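How to Buy a Robot (Without Spending the Lunch Money)

Suppose your school wants a robot that can clear a table. Hooray! Now somebody has to work out what it costs, and grown-ups are surprisingly bad at this part.

Catherine Shearer plans the equipment for Taswood, a learning centre with one robot arm and many opinions about it. Her first rule is that the price on the sticker is only the beginning of the bill.

Say the arm costs $1,924. Lovely. But an arm with nothing on the end is a very expensive stick. It needs a gripper, which is the robot's version of a finger and thumb, and that's another $138. Then there are spare fingertips at $30 a pair. Grippers bump into plates, cups and tables all day long, and they never say sorry.
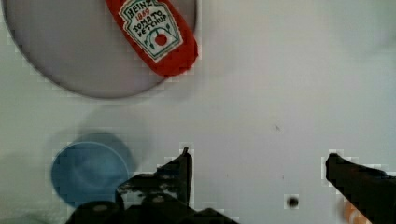
Next comes the question of what you want it to pick up. A hard cup keeps its shape when you squeeze it. Something soft squashes, slides and generally behaves like your little brother at bath time. If your robot has to handle both, write that on your list before you go shopping. Catherine once forgot, and Taswood owned a gripper that was brilliant with blocks and hopeless with socks.

You also need things to practise on. Cups and plates from the op shop are fine, and $20 buys plenty. The robot doesn't care if the colours match.

Then add up your list:

Arm: $1,924
Gripper: $138
Spare fingertips: $30
Practice things: $20

Grab a pencil and find the total. Is it more than you've got? Welcome to budgeting! You can save up until May, share a robot with another school, or keep clearing the table yourself, at a cost of nothing but grumbling.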